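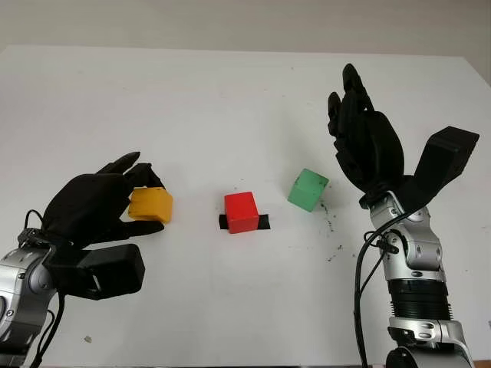 Setareh Hassanpour wrote to us that plain wooden cubes have had their day, that a child or an adult given a red one, a green one and a yellow one will be bored within minutes, and that the money the Joltton toy library spends on them would be better spent on sets with more pieces and more to do. Her letter was courteous and well argued, and it deserves a proper reply. The view taken here is that she is mistaken, and that the library should go on buying blocks of the simplest sort.

The catalogue at Joltton lists 1,963 items. Over 70 of them are building sets of one kind or another, and most were bought during a period when the number of parts was treated as a measure of worth. Many of these sets come back incomplete. A set that depends on a particular hinge or a particular wheel is spoiled when that part goes missing, and the library must then either find a replacement or withdraw the whole box. A cube depends on nothing else. Its paint may wear at the corners and it may pick up a dent or two, yet it can be lent again the same afternoon.

There is also the matter of what is asked of the person at the table. Placing a cube squarely on a strip of tape sounds a small task until one has tried to do it well. The edges must be brought parallel to the strip, the hand must let go without dragging the cube out of line, and any error is plain to see at once. A second cube set down at an angle beside the first shows the difference better than any instruction sheet could.

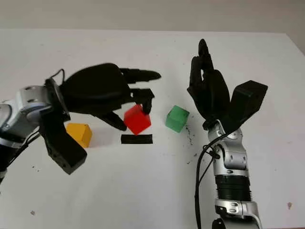
The same holds for stacking, sorting and simple turn-taking, all of which can be done with 3 cubes and a clear surface. The Mirzaei sets, which the library has lent since September, come with 11 printed cards of suggested activities. Borrowers have told the desk that the cards are seldom looked at after the first visit. We regard this as a point in favour of the cubes – people find their own uses for them – and as a reason to buy the next sets without cards, at a lower price.

Some part of the objection must be granted. Colour alone does not hold everyone's attention, and the Volance range, with its ramps and marbles, gives real pleasure to those who borrow it. It should stay on the shelves. What should change is the order in which the budget is spent. Plain blocks should be bought first and in sufficient number, and the more elaborate sets considered with what remains.

A word should be added on tables. Blocks are often blamed for faults that belong to the surface under them. A patterned cloth hides a small cube, and a soft one tips it. A hard, pale tabletop with a bit of dark tape for a mark costs very little, and the branch at Skurnum should have such a table put out during all its opening hours.
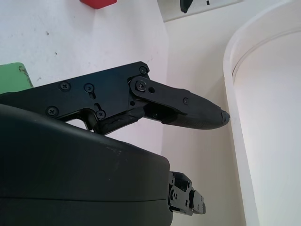 Skurnum, February 11, 2025

The library is to settle its purchases for the coming year shortly. We ask that the plain cubes be kept on the list, and that the letter from Setareh Hassanpour be read alongside this one before the order is placed.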